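Grulano food bank stock app – six months on

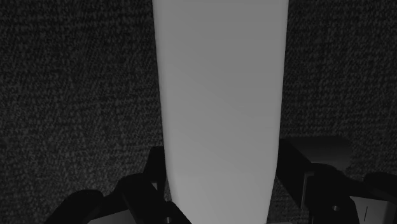
Pale grey, no label, dark speckled background.

We started using Grulano at our food bank in December, after years of one enormous spreadsheet that only Iara Riquelme understood. I was dreading it!

Booking in donations is lovely. You scan the tin, type the date, done – I got through 155 items one morning and still had time for a brew. The parcel planner is good too (it flags nut allergies in red, which I'd wanted for ages).

Less keen on the reports. Ours took four goes to print, and the totals for our Barrientos branch kept landing under ours. Support did answer, eventually.

It's £59 a month for up to 400 households, which is steep for a small charity, but I'd still pick it over the spreadsheet. Ask for the free trial first.

12 shares | 4 comments

We use cookies to improve your visit. Accept | Manage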